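Workshop notebook, Saturday

White stool, push-fit legs, second round. The Keleo sheet says the legs go in by hand, no glue, no mallet, and that the joint holds 200 pounds. I'll believe the first part. Nothing on the sheet says how the load was applied or for how long, and a straight push down on four legs tells you very little about a person who leans sideways to reach a shelf.

Worked upside down again, seat facing the table, black sheet under it so the rim doesn't pick up scratches. The sheet slides. Charmaine likes it, I'd go back to the rubber mat.

Pushed one leg in and pulled it out 12 times. By the last few it went in easier than I'd like. Could be the socket wearing, could be my hands getting used to the angle. One stool and one pair of hands isn't a result, and I'm not putting it in the summary as one.

Also not convinced by the ribs inside the seat. Vulby calls the underside "fully braced." I pressed on the middle with my thumb and it gave. Need a proper dial reading before I argue with them.

End caps: same ones as last time as far as I can tell, whatever the new part number says. Want to try them on a damp tile floor.

To do: weigh all the legs, mark each one with its corner, ask Nelu if the 480 grit is back in, leave one stool loaded for 2 days and measure the lean.

White legs, white seat, black sheet:

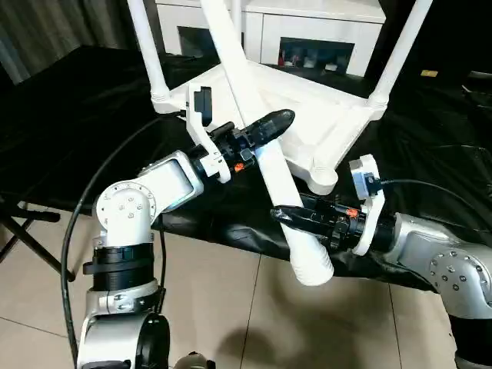
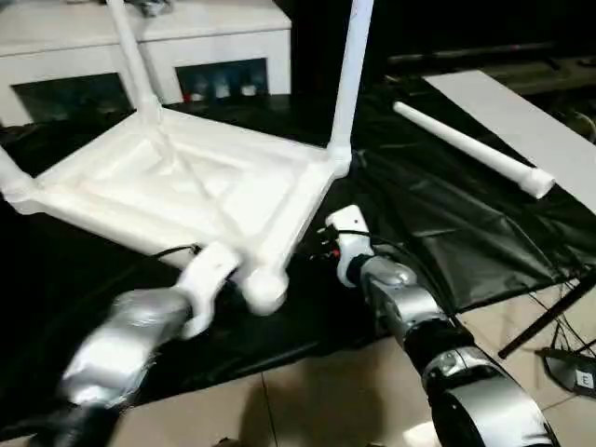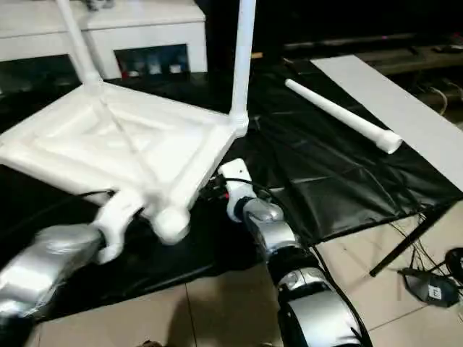
Špela Georgiou read this over and thinks I'm being too hard on the sockets, as a stool like this gets put together once and then left alone, so a dozen pulls is more than it will ever see. She'd sooner we spent the time on the sideways load, and wants the lean measured at the seat, with the feet held still.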